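Kokley Supported Lodgings
Second progress report to the Ghauri Fund
August 23, 2019

1. Period covered

This report covers the second half of the first grant year. It should be read with the budget sheet sent separately. The headings follow the order in the grant letter, except that we have put staffing before training because one affected the other.

2. Summary

The grant pays for short-term rooms in private homes for young people aged 16 to 21 who have left care or cannot stay with family. Our target for the year was 30 placements. We have made more than 30, and two of the young people placed in the spring have since moved on to their own tenancies. The number of host households is below what we planned. We explain this in section 4.

No money has been moved between budget headings. We would like to discuss one change for next year, set out at the end.

3. Placements

Most placements came through the council's housing team, as before. A smaller share came from the college, where the student support office now has our referral form and uses it. The form has been cut down to two pages. Staff there had told us the old one took too long and that they were giving up on it halfway.

The usual stay is now longer than we allowed for in the bid. We had assumed that most young people would move on within the agreed period, but one-bedroom flats at a rent they can afford have been very scarce in Kokley all year. When a stay runs over, the room is not free for the next person, and we have had to turn down referrals that we would otherwise have accepted. We keep a list of these and can send it without names if the Fund would find it useful.

Each room is visited before it is used and again during the first month. The standard has not changed: a proper bed, a door that closes, somewhere to put clothes, heating that the young person can control, and a window that opens. Bedding is bought new from the grant and goes with the young person when they leave. Hosts supply the furniture. Where they could not, we used the furnishing budget, which is 69 per cent spent.

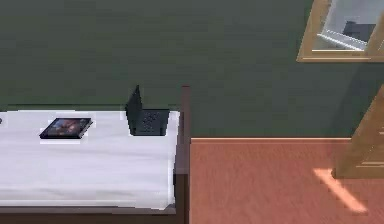 The main cost under furnishing has been mattresses. We had hoped to get these through the Priser reuse store, but the store stopped taking mattresses shortly after the grant began and we have bought them at full price. Wardrobes and chests of drawers still come from Priser and have been good value. Delivery is slow, and on two occasions a young person moved in before the drawers did.

4. Hosts

Six new households were approved in this period. Over the same months we lost several who had been with us since the pilot, mostly through moving house or a grown-up child coming home. None left over a complaint.

Recruitment has been harder than expected. The leaflet drop in the spring brought in very few enquiries and we will not repeat it. The talks at places of worship and at the allotment society did better, and word of mouth did best of all. People who already host are by far the most convincing when they speak about it, and we now pay them a small fee for coming along to an information evening.

Approval is also slow. The checks themselves are quick enough, but the home visits have to fit around people's working hours and we have only one worker qualified to do them.

5. Staffing

The part-time support worker post was empty for part of the period. It has been filled and the new worker has finished her induction. While the post was empty the co-ordinator covered the weekly visits, and the host newsletter was dropped. It will start again in September.

6. Training

Hosts are offered an evening course in two parts, run for us by Trastetti Training. The first part deals with boundaries, house rules and money. The second deals with sleep, anxiety and what to do in a crisis. Feedback on the second part was better. Several hosts said the first repeated what they had been told at their home visit, and we have asked for it to be shortened.

One session had to be put back when the hall was double-booked. The course is now held at our own office, which is cramped but free.

7. Complaints and incidents

There was one complaint, from a neighbour, about noise late at night. It was dealt with by the co-ordinator and the placement continued. There were no safeguarding referrals.

8. Next period

We plan to train a second worker to carry out home visits, and to hold information evenings in the villages to the north, where we have no hosts at all at present.

We ask the Fund to consider letting us move the unspent leaflet money into furnishing, to meet the cost of mattresses. A revised budget is attached. We would need a decision before the end of September to place the next order.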